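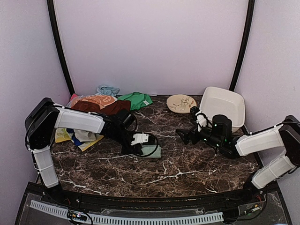 April 25, 2023
By Teemu Nurmi

The operator is the least documented component in most robot teaching work. Published reports give the make of the arm, the control rate and the number of demonstrations. The person who moved the arm usually gets one line, and often it is the word "expert". I think this is a mistake, and one that costs money.

Take laundry. A shirt dropped on a table has no standard starting position, so there is little point in writing out a path for it by hand. The usual answer is to have a person drive the arms by remote control and record what they do. The recording then serves as the lesson. Whatever habits the person has go into it along with the fold.

At Brimow we recorded 2690 folds last year for a two-arm table in the Brullville workshop. We discarded 401 of them. Most of the discarded runs ended with an acceptable fold. They were removed for what happened on the way: a long pause over the cloth, a second grasp where one would have done, a sleeve dragged across the table until it happened to lie flat. A learning system has no means of knowing that a pause was a person thinking. It learns that pausing over cloth is part of folding, and it will do so at length.

My colleague Heloísa Vieira disagrees with this filtering. Her view is that hesitation and recovery are the useful part of the record, and that a policy trained on tidy runs fails the first time a corner slips. She is right about recovery. A missed grasp followed by a good one should be kept, and we now label these separately. I do not accept the same argument for idle time, which teaches nothing about cloth.

Guiding the arm by hand is often offered as the cure, as the operator feels the load directly. For a single arm and a rigid part I would choose it. With two arms and a soft object it is awkward. The operator has to stand where the work is, their hands and sleeves end up in the camera view, and the arm is never seen as it will look when running alone. Remote control keeps the person out of the picture at the price of touch. The loss of touch can be reduced with practice.

How much practice is seldom stated. Our operators now complete 300 folds before any of their work is kept. The Zarkow controllers we use have a noticeable delay, and 33 folds, our earlier figure, was too few for people to stop fighting it.

I would ask for three additions to any report on taught robots: the hours each operator had trained, the rule used to reject runs, and the share rejected for each operator. All of it is already in the logs. We will add ours to the workshop notes in May, including the weeks when I was the operator and my rejection rate was the highest in the building.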